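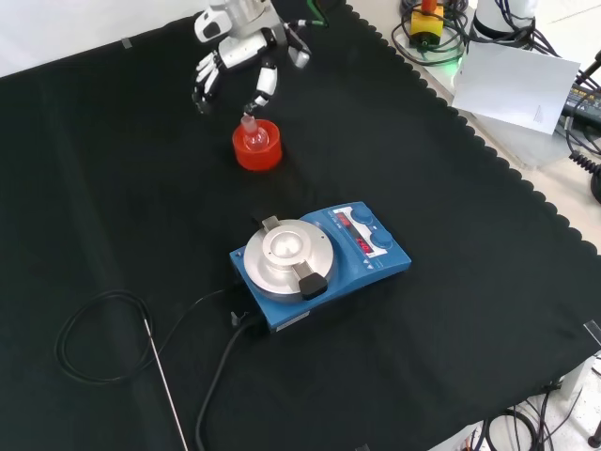
Introductory Chemistry, Handout 6
Heat, temperature and specific heat
Prepared by Leokadia Kwiatkowski

Read this before the problem session. It covers the same ground as chapter 5 of the course text, with fewer derivations and more worked numbers.

1. Heat and temperature

Temperature tells you how hot a thing is. Heat is energy that moves from a warmer body to a cooler one. A bathtub of lukewarm water and a cup of the same water have the same temperature, but it takes far more energy to warm the tub by one degree.

We measure heat (q) in joules. Older books use calories; one calorie is 4.184 joules. The Calorie on a food label, with a capital C, is 1000 of the small ones. Mixing these up is the most common mistake on the first quiz.

2. Specific heat

The specific heat of a substance (c) is the energy needed to raise one gram of it by one degree Celsius. The values we will use are:

Water (liquid) 4.18 J/g°C
Ice 2.09 J/g°C
Aluminum 0.90 J/g°C
Glass (typical) 0.84 J/g°C
Iron 0.45 J/g°C
Copper 0.385 J/g°C

Water is high on any such list. Towns near a large lake have milder winters than towns inland for this reason, and it is also why soup stays hot longer than the metal spoon you stir it with.
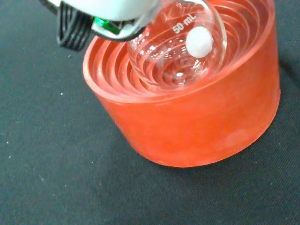
Round-bottom flask seated in its holder.

3. The working equation

q = m × c × ΔT

where m is the mass in grams and ΔT is the final temperature minus the starting temperature. If the substance cools, ΔT is negative and so is q. Keep the sign. It matters as soon as two objects are involved.

Worked problem A. A sample of 168 g of water at 18 °C takes in 1154 J. What is the final temperature?

ΔT = 1154 / (168 × 4.18) = 1154 / 702 = 1.6 °C
Final temperature = 19.6 °C

Worked problem B. Same water, same start, but the energy is 1753 J.

ΔT = 1753 / 702 = 2.5 °C
Final temperature = 20.5 °C

Note how small both changes are. A thermometer that reads only to the nearest degree would be a poor choice for either measurement.

4. Two bodies in contact

When a hot object is dropped into cool water, heat leaves the object and enters the water until both are at one temperature. If nothing is lost to the room:

heat lost by the object = heat gained by the water

Worked problem C. A 40 g piece of copper at 95 °C goes into the water from problem A, again starting at 18 °C. Let T be the final temperature.

40 × 0.385 × (95 − T) = 168 × 4.18 × (T − 18)
1463 − 15.4T = 702.2T − 12640
T = 19.7 °C (to one decimal place)

The copper drops by more than 75 degrees and the water rises by less than two. Students often expect the answer to fall near the middle. It would do so only if the two values of m × c were equal.

5. Where real measurements go wrong

The equation in section 4 assumes a perfect container. A real one takes up some of the heat itself, and more escapes through the lid and the sides. Water that splashes out takes energy with it. A hot sample also cools on its way from the heater to the cup, so move it quickly.

Stirring evens out the temperature. Unstirred water can be warm at the top and cool at the bottom, and the reading then depends on where the thermometer sits. Stir steadily and gently, and record the highest reading. 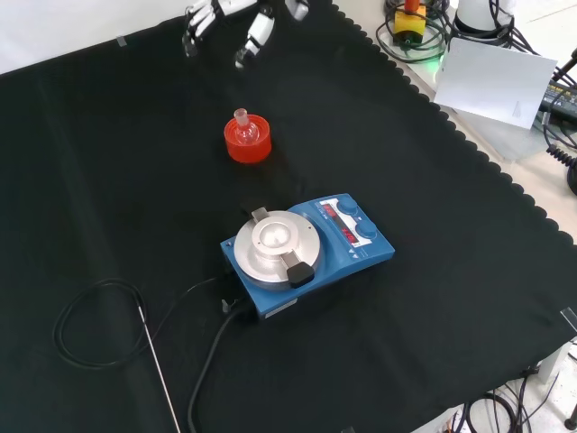 Skistard, 22/05/2022

Corrections to the first printing. In section 2 the value for ice was given as 2.90; it should be 2.09. In problem C the copper was listed as 40 kg. Both are fixed in this copy. Thanks to Jarosław Gajewski for sending them in.

6. Changes of state

While ice melts, its temperature stays at 0 °C even though heat is going in. The energy goes into loosening the bonds that hold the solid together. For water:

Melting 334 J/g
Boiling 2260 J/g

There is no ΔT in these steps, so the equation is just q = m × (value from the table). To take ice from below freezing up to warm water, work out three separate pieces: warming the ice, melting it, warming the liquid. Then add them.
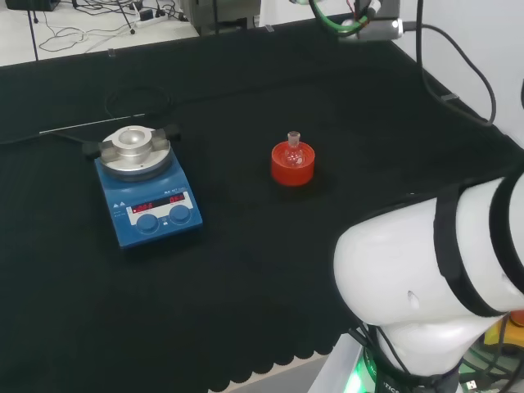
7. Problems to hand in

1. How much heat is needed to warm 50 g of aluminum from 20 °C to 80 °C?

2. How much heat is needed to melt 25 g of ice at 0 °C?

3. Repeat problem C with iron in place of copper. Is the final temperature higher or lower?

4. Take 10 g of ice from −5 °C to liquid water at 30 °C. Show each of the three steps.

Give units on every line. Answers to problems 1 and 2 will be posted before the next session.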